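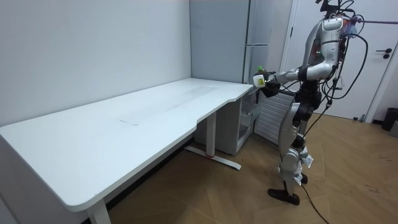 4. First standing grasp

Carry out this section only when the arm checks in section 3 have passed with the robot seated. You need two people, one at the stop button and one at the laptop. Kalliopi Raptis wrote the first version of these steps for the Wirnden workshop.

4.1 Clear the desk and the floor in front of it. Leave one small container with a cap on the desk, near the end where the robot will stand.

4.2 Lead the cables from the head down behind the hip. Leave enough slack for the arm to reach forward – a tight bundle pulls the torso back.

4.3 Stand the robot at the end of the desk with both soles flat on the floor. Wait for the balance light to stay green.

CAUTION: Keep feet and chair legs off the floor cable. If it snags, press stop before you free it.

4.4 In Filach, open Arm, then Grip. Set the closing force to 50 and the hold time to 3000 ms.

4.5 Run Reach at the slow setting. The hand should close on the container and lift it clear of the desktop.

4.6 Run Release with the hand back over the desk. Do 2 clean cycles before you raise the speed.

NOTE: If the grip slips, wipe the finger pads and repeat from 4.4. Do not go above 1000 on the current limit. Tymofii Skoryk keeps the spare pads in the drawer marked Gkikas.

4.7 Sit the robot down, switch off the motors and write the cycle count in the log.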